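Prüfliste Haushaltsaufgaben, Greifarm - Standort Stumesside
Prüferin: Nazanin Ebrahimi, Januar

1. Not-Halt
In Ordnung. Hält auch bei voller Fahrt.

2. Finger und Schrauben
In Ordnung. Nach 30 Läufen nachziehen.

3. Tuch falten
Nicht bestanden. 39 von 132 Versuchen brauchbar - meist greift er zwei Lagen. Unbeaufsichtigt nicht freigegeben.

4. Regal einräumen
Bedingt. Flache Packungen nur mit Aufsicht. Die Finger sind weit geöffnet, das gelbgrüne Tuch liegt rechts auf dem Tisch.

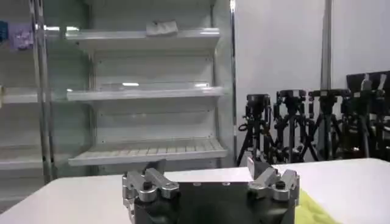 5. Tisch abwischen
Offen. Ynyr Parri prüft nach.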